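Search this site Go

Last updated: December 2024

Uvell questions "wipe-clean" claims for white work corners

GRERKPORT. White wall panels and white tabletops are sold as the easy answer for any small workspace. Uvell, which fits out workrooms, is not convinced, and today it published a short buyer's note saying so.

The note looks at the plain corner setup: two pale panels meeting at an angle over a white surface. Catalogs call it seamless. Uvell says buyers should look at the joints before they believe that. A gap in the corner reads as a dark line against white, and any mark on the panel shows too.
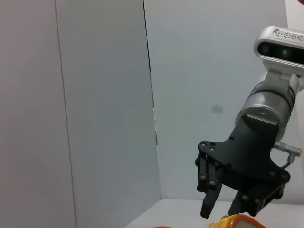
Maysoun Issa disagrees in part, and told Uvell that a white corner at least lets you see the dirt, while a gray one hides it until somebody leans on it. Uvell accepts the point but does not think it justifies the prices being asked.

The company compared 4 panel kits, priced from $200 to $400. Only 2 came with anything to close the corner, and neither set of instructions said how to clean the strip afterward. "Paying double did not buy a better joint," said Junpei Kubo of Uvell. "I would want to see one after a year of use before I called it wipe-clean."

Uvell sells a kit of its own and says the same doubts apply to it. The note is free on request.

Contact | Copyright Uvell | Back to top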